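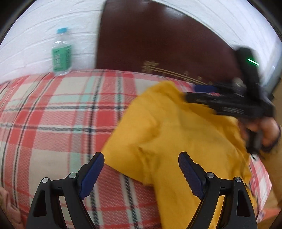

Clakico – die Klemmleuchte zum Lesen im Bett

Seit dem Februar liegt die Clakico bei uns im Regal, und ich habe mir gleich am ersten Abend eine mit nach Hause genommen. Eigentlich wollte ich sie nur kurz ausprobieren, um diese Seite schreiben zu können. Dann habe ich vier Kapitel gelesen und den Wecker verflucht!

Gebaut wird die Leuchte bei Brulance, einer kleinen Werkstatt, mit der wir schon länger zusammenarbeiten. Entworfen hat sie Leen Srour, die vorher vor allem Notenpultleuchten gemacht hat, und das merkt man. Der Lichtkegel ist breit und flach, er liegt auf beiden Buchseiten gleichmäßig und hört dann ziemlich plötzlich auf. Wer neben jemandem schläft, der um elf das Licht aushaben will, weiß, was das wert ist. Bei uns zu Hause wird seitdem jedenfalls nicht mehr über die Nachttischlampe verhandelt.

Die Klemme

Mein Lieblingsteil, auch wenn das seltsam klingt. Die Backen sind innen mit Filz belegt und öffnen sich so weit, dass sie auch an dicken Brettern, Regalböden und Fensterbänken Halt finden (bis 4 cm Materialstärke). Gespannt wird mit einer Rändelschraube, nicht zu fest, Handkraft genügt völlig. Auf lackierten Flächen bitte vorher den Staub abwischen, sonst reibt man ihn mit dem Filz hinein. An gepolsterten Kanten hält die Klemme leider nicht gut, dafür gibt es den Standfuß, siehe unten.

Der Arm

Ein Schwanenhals, 30 cm lang, mit Stoff umwebt. Er bleibt stehen, wo man ihn hinbiegt, und federt nicht nach. Obsa Araya aus unserer Werkstatt hat die ersten Muster wochenlang auf- und zugebogen und zurückgeschickt, bis das so war. Die frühen Exemplare nickten nach ein paar Minuten langsam ein, ungefähr so wie ich beim Lesen von Bedienungsanleitungen. Bitte nicht direkt am Leuchtenkopf knicken, dort läuft das Kabel durch eine enge Stelle. Lieber in der Mitte des Arms anfassen und in einem weiten Bogen biegen.

Das Licht

Warmweiß, stufenlos dimmbar über ein kleines Rad am Kopf. Das Rad hat einen spürbaren Anschlag an beiden Enden und lässt sich im Dunkeln mit dem Daumen finden, ganz ohne Tippen, Wischen oder App. Ganz unten ist das Licht so schwach, dass man gerade noch die Brille findet. Ganz oben reicht es zum Stopfen dunkler Socken, das habe ich an einem Samstag ausgiebig getestet! Ein Brummen oder Flimmern habe ich in keiner Stellung bemerkt, und ich bin da empfindlich.

Technische Angaben

Leistung: 3 W
Lichtfarbe: warmweiß, dimmbar
Leuchtmittel: LED, fest verbaut, in der Werkstatt austauschbar
Armlänge: 30 cm
Durchmesser Leuchtenkopf: 11 cm
Klemmbereich: bis 4 cm
Kabel: textilummantelt, Länge 3 m, Stecker mit Netzteil
Farben: Graphit, Salbei, Kreide

Zubehör

Der Standfuß heißt Fandudmont, ist aus Gusseisen und so schwer, wie man sich das wünscht. Oben hat er einen kurzen Steg, an den die Klemme gespannt wird. Damit wird aus der Leuchte eine kleine Tischlampe, die auch dann nicht kippt, wenn der Arm ganz zur Seite gebogen ist. Auf der Unterseite klebt Kork.

Dazu passt der Blendring Geagea, den man vorne auf den Kopf steckt. Er macht den Lichtkegel noch einmal enger. Für Taschenbücher prima, für große Bildbände weniger, da werden die Ecken dunkel. Ich benutze ihn meistens im Winter, wenn ich auf der Seite liege und das Buch ganz nah am Gesicht habe.

Pflege

Kopf und Klemme mit einem leicht feuchten Tuch abwischen, vorher den Stecker ziehen. Das Gewebe am Arm verträgt eine weiche Kleiderbürste. Wenn der Filz in der Klemme irgendwann platt ist, schicken wir neuen. Er ist selbstklebend und in wenigen Minuten gewechselt – die alten Reste gehen am besten mit dem Fingernagel ab.

Lieferung

Graphit und Kreide sind vorrätig, Salbei kommt schubweise aus der Lackiererei. Wer auf eine bestimmte Farbe wartet, schreibt uns am besten kurz, dann legen wir eine zurück. Ausprobieren kann man die Clakico auch bei uns im Laden, im hinteren Raum neben den Leseständern. Bringt ruhig euer eigenes Buch mit.

Kontakt | © Alle Rechte vorbehalten | Nach oben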